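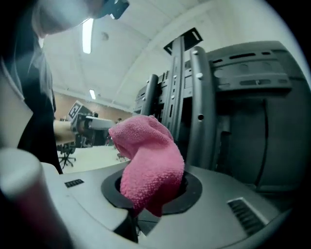

Tretero robotics club moves to cloth handling

The student robotics club at Tretero has started the second half of its manipulation project, in which members teach a gripper to handle soft items. The first half, finished in January, dealt with rigid blocks only.

Members record each task by hand. A student holds a gripper fitted with a printed square marker, carries out the motion at normal speed, and saves the run under a task number. The current task uses a pink microfiber cloth and a round opening in a grey plastic housing. Cloth folds differently on every attempt, so the start position is not fixed between runs.

The club has logged 232 runs of the cloth task, of which 131 passed review. Runs are rejected for dropped frames, a marker out of view for too long, or a grip point the reviewer cannot identify. Review takes nearly 18 minutes per batch and is done by 2 students working separately - where they disagree, the run is dropped.

Processing is done with Skaltideo, a set of scripts the club wrote last year. The current version aligns gripper position with video and exports both in one file.

The club plans to enter the soft-object class of the Arango student competition. Entries are due in September 2024. Teams submit a trained policy and the full set of runs behind it, and scoring covers both. The Cloritz team is entered in the same class.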